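I met the owner of Petrauskas, the little stone yard out past Lutelau, on a drizzly morning in October, and she had the kettle on before I'd even found a chair. I wanted to know why anybody still puts marble in a kitchen. She laughed at me for a good while.

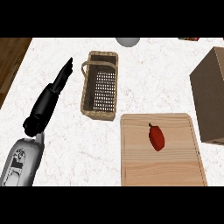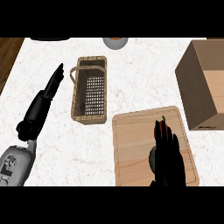
White marble with faint veining, brown wood past the edge of the slab.

"People come in scared of it," she told me. "They've read that one drop of lemon juice will ruin their lives." Will it? "It'll leave a mark. So what? My mother's counter has 2 big rings on it and I know which Christmas made them."

She's been cutting stone for 12 years, first for a big outfit in Clillent and then on her own (her savings at the time came to $1000, and most of that went on a used saw!). I asked if she'd ever talked a customer out of marble. "Oh, all the time. If you wipe the counter every five minutes and worry in between – get something else."

Her own kitchen, by the way, has plain old tile. She says she'll get to it when the Zikarine job is done, a bakery with a counter so long it has to go in as separate slabs. "I've been saying that for 2 winters," she said, and went off to answer the phone.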